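Dust on Display: How Often Do People Clean Their Decorations?
Project report by Wenceslao Villaseñor

Background

My project looked at how often people in Kinham clean the decorations in their homes. Most cleaning advice covers floors, kitchens and bathrooms. I wanted to know what happens to the things that sit on shelves and don't get moved much, like vases, frames and artificial flowers.

I got the idea in October, when I moved a row of ornaments at my aunt's apartment and could see exactly where each one had been standing. She cleans every week, but she cleans around them.

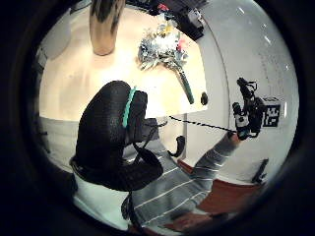 Method

I wrote a one-page survey with eight questions and left copies in the mailboxes of 345 homes in the Niazi and Latier neighborhoods. People could return it to a box in the library or fill it out online. I got 66 back. This is a low number, and I think people who care about cleaning were more likely to answer.

The second part was a small test. I put glass microscope slides on an open shelf in our hallway and left them for four weeks. Each week I took one away and counted the specks in a marked square using the school microscope. 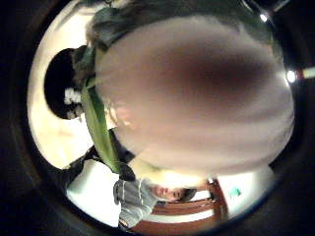

I had planned to use a second shelf near a window as well, but the slides there got knocked over in the second week and I left that part out. The hallway slides were not touched by anyone in the house as far as I know.

Survey results

Of the people who answered, 68 percent said they clean their decorations less than once a month. The most common reason was that it takes too long to move everything. Several people wrote that they were afraid of breaking something – one person had glued the same china dog twice.

I also asked what people use. Most said a dry cloth. A few used a soft paintbrush or an old toothbrush for small gaps, and one person used a hair dryer set to cool.
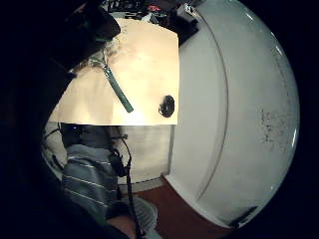 Tool with a green handle lying on a wooden board.

Slide results

The first slide had very few specks. The number went up each week, and the slide from week four had 785 in the marked square. I counted that one twice, and the second count is the one I used. Some specks were fibers and some were too small to identify.

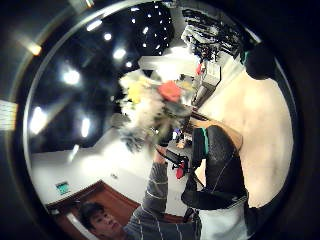
Shape matters as much as time. A slide is flat, so everything that lands on it can be counted and wiped off, but many decorations have edges and folds. The bundle above the young man's raised hand, with its white and pale grey tufts, is the sort of shape I couldn't test with slides. Wiping it with a cloth would miss most of the surface. If I did the project again I would hang a few feathers next to the slides and weigh them before and after, although I would need a better scale than the one in our classroom.

Problems

The survey did not ask about pets or smoking, and it should have. The counting was done by one person. I used a Plendedetti notebook grid to mark the square, and the lines were thick enough that I had to decide which specks on the edge to include. I counted the ones on the top and left lines and skipped the others.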